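3.2 Window areas

Windows took up a good part of the wall in many of the rooms we surveyed, and people used them for more than light. Of the 80 rooms in the Graltov set, 26 had objects hung on the inside of the window, and most of those also had things stored along the sill. 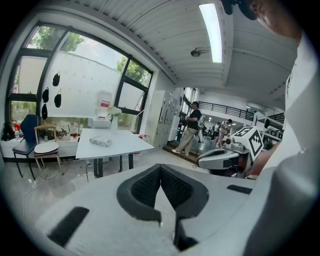
Figure 3. Window with hanging objects, a shade, and items on the sill and ledge.

Shades were usually left partly down - Figure 3 is typical - and the sill held bags, bottles and other small containers. We coded the sill and any low ledge as one storage surface.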